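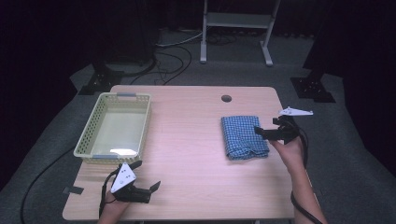
I went over to Lilian Barasa's place to talk about folding, and I was there for close to three hours. That should tell you something about either her or me. I'd been told she had opinions on dish cloths. She does! She has opinions on baskets too, and on tables, and on people who stuff a damp cloth over an oven handle and walk away (I do this, and I kept quiet).

Lilian rents out table linens and kitchen cloths under the name Netia, mostly for small weddings, church lunches and the occasional office party. She started with 51 napkins that belonged to an aunt and went from there. The cloths come back in bags, get washed down the street, and then come to the big pale table in her workroom to be folded and sorted.

"People think the washing is the job," she told me. "The washing is a machine and a timer. I can eat my lunch during the washing. The folding is where I spend my life."

I asked her why she goes for checks so often, because once you start looking, her stock leans pretty hard toward gingham. She laughed at me a little.

"They're a ruler! You've got lines going both ways. If I fold a plain white cloth crooked, I don't find out until I'm at the last fold and there's a tail sticking out. With a check I can see it right away. I line up a blue row with a blue row and I'm done."

She had me try it. My first one looked like a sandwich somebody had sat on. The second was better, mostly since she kept pointing at the rows and saying "blue on blue, blue on blue" until I got it. She folds in half the long way, smooths from the middle out with the side of her hand, then folds again. After that it depends on where the cloth is going. Flat rectangles go on a shelf. Anything going into a drawer gets turned into a longer, fatter bundle so it stands up next to its neighbors.

"Drawers are deep and people are lazy," she said. "I'm lazy. I take the one on top, always. So the ones underneath never come out, and in a year you've got three worn-out cloths and a pile of brand new ones. Stand them up and you use them all."

Do the edges have to be perfect? I was hoping for a no, and I sort of got one.

"The folded edge should be neat. The other side can be a bit rumpled, I don't care. It's cloth. If I wanted it to look like cardboard I'd rent out cardboard."

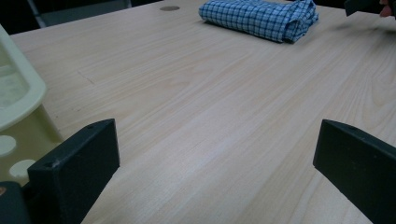
Gitau Sang told me the whole drawer business is nonsense and that a cloth should be rolled, always, tight as you can get it, and put in a jar on the counter where you can grab it. He had come in partway through to drop off keys and stayed for the argument. Rolling saves space, he said, and it leaves no hard creases, and his own kitchen has run that way for years.

"His kitchen!" said Lilian. "Ask him how many jars he has."

I did ask. He wouldn't say. They went back and forth on it for a good while, and I got the feeling they'd had this one out before. Lilian allows that rolling is fine for travel. She packs that way herself when a job is out of town. At home, though, she finds that a roll comes undone the minute you pull out the one beside it, and then you're standing there rerolling a dish cloth at six in the morning with no coffee in you.

We moved on to baskets. She likes a plastic one with open sides, pale if she can get it, so that a stray sock or a dark napkin shows up against the bottom. The yellow one on the left of the table was empty while I was there, and I asked whether that was on purpose.

"An empty basket is where I start. If there's already something in it, I put more on top, and then it's just a pile with handles."

She also likes them shallow. A deep basket, she says, is an invitation to leave things for tomorrow, and a shallow one fills up fast enough that you have to go and put it away. Her shopping advice was short: look for a smooth bottom that won't snag a loose thread, put your hands in the handles before you pay, and don't buy the set of 7 when you need one. She paid 29 dollars for a wicker one early on, a lovely thing, and it caught every hem she put in it. It lives in the garage now with garden hose in it.

The table came up because I'd been leaning on it. It has rounded corners, which she's happy about, having had hips and tablecloths both catch on the old square one. It also has one of those little round cable holes toward the back.

"I lost a button down there," she said. "I heard it go. I still think about it."

She'd rather have wood than anything else for folding. Glass is cold and the cloth slides around, and a bed is too soft to get a decent crease (and also you'll want to lie down). She keeps the surface clear except for whatever she's on at that moment, and she wipes it before a new batch. A scratch in the top doesn't bother her as long as it doesn't pull at the weave.

I wanted to know what she does when there's a really big batch to get through. October is the worst, apparently, with harvest suppers back to back. Her biggest was 90 cloths in one evening, with Zawadi Mwaipopo folding across from her.

"We didn't talk for the first hour. Then we talked so much we folded a bunch of them wrong and had to go back. I'd still take the company."

I asked if she folds her own kitchen cloths that carefully. She looked over at Gitau, who was suddenly very interested in his keys.

"Most weeks," she said.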